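Skodinari Allotment and Garden Society
Minutes of the meeting held on December 12, 2020

1. Minutes of the last meeting
Agreed as correct. The matter of the side gate is carried over.

2. Accounts
The balance stands at £925. Seed orders brought in £201, and £89 was paid to Odukoya for blades and sharpening. No other bills are outstanding.

3. Shared tools
The winter check of the hand tools has begun. Cultivators, cutters and loppers are to be laid out on the floor by type so that members can see what we hold before anything new is bought. Tools borrowed since August should come back before the next meeting - please clean the soil off first.

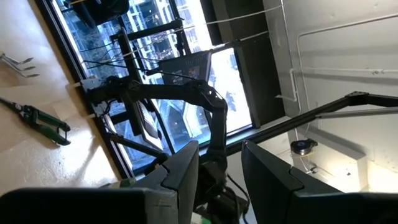 It was agreed that cutting tools will be oiled and stored closed, and that hand cultivators will hang from hooks with the tines facing the wall. A member asked for a signing-out book. Agreed, to be kept by the door.

4. Isa plots
There are 2 plots vacant on the Isa side. Both will be offered to the waiting list in the order names were received. The path beside them needs clearing - members with plots next to it will be asked to help.

5. Compost
Drosberg has offered a delivery at last year's price. Accepted.

6. Any other business
The water stays off until the frosts are over. A request for a second bench was put off to the spring.

The meeting closed at 4.15 pm.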